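Sesari启动旧衣寄售与修补服务 首批覆盖11家门店

（8月30日）服装零售商Sesari今日宣布，旗下旧衣寄售与修补服务正式面向顾客开放，首批在11家门店设立收衣柜台。顾客可将闲置的上衣、连衣裙、外套和裤装送至柜台，由店员验收后寄售，也可单独委托修补。服务所需的分拣和缝补工作由Sesari位于Larstead的工坊承担，门店与工坊之间的运输由物流公司Bisgaard负责。

该服务自今年4月起在Gorkgate门店试行。试行期间，共有154位顾客送来衣物，其中136位选择寄售，其余顾客选择修补后取回。公司根据试行情况调整了收衣标准、定价方式和结算周期，调整后的规则适用于全部11家门店。

收衣范围与标准

寄售衣物不限品牌，也不限购买渠道。衣物须洗净晾干，面料无大面积褪色或霉斑，拉链和纽扣可以缺损，但须在交付时向店员说明。内衣、泳装、袜类以及儿童睡衣不在收取范围内。真皮和皮草制品暂不接受，公司将视工坊的设备情况另行通知。

每位顾客每次最多可送交17件衣物。超过此数量的，需提前在门店登记，由店员安排交付时间。未通过验收的衣物当场退还，顾客无需支付费用。

带有蕾丝、刺绣、珠片或其他装饰的衣物单独装袋，不与普通衣物混放。工坊收到后先检查装饰与主体面料的连接处，再决定是否需要加固。印花衣物在修补时以原有图案为准，补片尽量取自衣物内侧的余料；没有余料可用的，工坊会先与顾客联系，确认替代面料后再动工。

线上登记

不方便到店的顾客可先在Sesari网站填写登记表，上传衣物照片，获得初步估价后再决定是否送交。照片应在自然光或均匀的室内灯光下拍摄，衣物平铺，领口和袖子展开。每件衣物至少上传一张正面照片，有破损的须另附局部照片。估价结果在三个工作日内以短信或邮件发出，最终价格以到店验收为准。

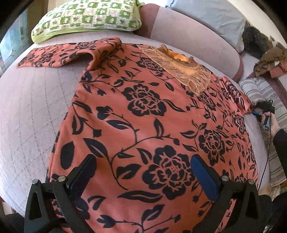
橙色长袖上衣，黑色玫瑰印花，领口饰有蕾丝。

登记表中需填写衣物的种类、尺码、面料成分和大致购买年份。洗水标已剪除或字迹不清的，可在面料一栏选择“不详”，由店员在验收时判断。顾客可在同一张登记表中填写多件衣物，系统会为每件衣物生成单独的编号，到店时出示编号即可。

定价与结算

寄售价格由门店与顾客共同商定，店员会根据面料、成色和同类衣物的成交情况给出建议。衣物售出后，所得款项的六成归顾客，四成归门店，用于支付分拣、清洁、陈列和运输费用。款项每月结算一次，可转入银行账户，也可换成门店购物券。选择购物券的顾客不享受额外加价，购物券不设最低消费。

寄售期为三个月。期满未售出的衣物，顾客可以取回，也可以降价续售一次。续售期满仍未售出且顾客未在一个月内取回的，衣物将转入工坊的面料库，作为修补用料。顾客如不同意此项安排，可在交付时勾选“到期退回”，运费由顾客承担。

修补项目按工时收费，收费表张贴在各门店柜台。更换纽扣、缝合开线和收短袖口属于基本项目，通常一周内完成。更换里布、修复蕾丝和更换拉链属于进阶项目，完成时间由工坊在收到衣物后告知。

负责该项目的Margus Krūmiņa表示：“试行时我们收到最多的问题是多久能拿到钱，以及衣服卖不掉怎么办。现在这两项都写进了交付单，顾客签字前可以看到。”

Krūmiņa同时表示，Larstead工坊在试行阶段主要处理开线和纽扣缺失，蕾丝和里布的修复占用时间较长，因此工坊增设了专门的工作台，并安排固定人员负责。“送来的衣服差别很大，有的只需要几针，有的要拆开半边。我们宁愿把时间报得长一点，也不想让人白跑一趟。”

运输与保管

衣物从门店送往工坊时使用可重复使用的布袋，每袋附有编号和交付单副本。Bisgaard每周两次往返于各门店与Larstead之间。衣物在运输或保管期间丢失、损坏的，由Sesari按商定的寄售价格赔偿；修补衣物的赔偿金额以交付单上填写的价值为准。

寄售衣物陈列在门店的独立区域，吊牌注明尺码、面料和是否经过修补。寄售衣物可在购买后七天内凭小票退回，吊牌须完好。顾客寄售所得款项在退货期满后计入当月结算。

营业安排

收衣柜台的服务时间与门店营业时间一致，每日闭店前一小时停止验收。Gorkgate门店的收衣柜台由一楼入口处迁至二楼，原有的试行登记继续有效，顾客无需重新填写。试行期间已交付但尚未售出的衣物，寄售期按新规则从今日起重新计算。

其余门店的柜台位置、联系电话和收费表可在Sesari网站的门店页面查询，也可向店员索取纸质说明。

关于Sesari

Sesari从事女装、男装及家居纺织品零售，设有线下门店和网上商店，并在Larstead经营一间缝补与改衣工坊。

媒体联系
Sesari新闻办公室
联系人：Margus Krūmiņa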